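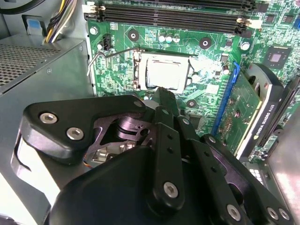 Why do people hang on to a home computer they stopped using years ago? Mostly they keep it because getting rid of it feels like a decision, and leaving it in the closet doesn't feel like one.

I got that answer in one form or another all through the Grendordale interviews, and I should say up front that I went in expecting something else. My money was on privacy. I thought people would tell me they were scared of what was still on the drive, and that the whole section would be about tax returns and old photos. A few did say that. But when I asked what they had done about it, the talk drifted off to other things pretty fast – the cost of the machine when it was new, the kid who did homework on it, the cousin who might want it someday.

Mounir Ashour and I mailed letters to 200 households and got 89 of them to fill in the short storage diary. Of those, 19 let me come over and talk, usually in the kitchen and usually with the closet door open behind us. The diary asked for one line each time somebody moved, opened, dusted, or argued about a stored device. I love these diaries. One woman in Huerta wrote "moved tower to reach Christmas lights" in January and then "moved tower back," and that was her full record for the study.

What I did notice is that people could describe the outside of a stored machine in fine detail and knew very little about the inside. They would quote the store price to the dollar. Ask about the power supply, though, and you'd get a shrug. I can't blame them. The label in Figure 2 has an 80 PLUS logo, a CE mark, and a crossed-out wheelie bin on it, and that last one is there to say the thing shouldn't go out with the regular trash. You have to get past the case before you can read any of it.

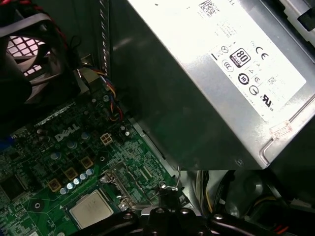

4.2 The "still good" problem

The phrase I heard more than any other was "still good." I started out coding it as a statement about whether the computer worked, and I had to go back and redo that, which cost me most of a month. Plenty of people said it about machines they hadn't plugged in since the last move. In Trondenlow, one man said it about a desktop he knew wouldn't start. So I split the code in 2: "still good" meaning it runs, and "still good" meaning it would be a shame to waste it. The second kind was far more common in my notes, and it went along with longer storage.

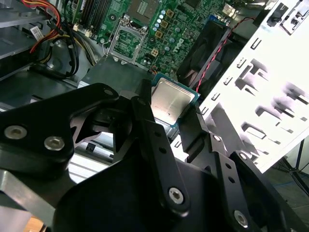
Shame about waste seems to stick to whole objects more than to pieces of them. When I asked people whether they would give the computer away, they stalled. When I asked whether someone could have a part out of it, they often said sure, go ahead, before I had finished the sentence. A processor held up by itself over an open case, like the one in Figure 3, doesn't look like anybody's homework machine. It's just a part, and people seem fine with parts going off to live somewhere else. The drive was the one exception, and there the privacy worry I had been looking for finally showed up.

I want to be careful with this. My parts question always came after my whole-computer question, so some folks may have just been warming up to the idea, or to me. Mounir thinks the order explains most of it. I think it explains a little. We plan to flip the two questions in the Stoden round, where I have room for up to 19 more visits, and I'd treat everything in this section as a hunch until those are coded.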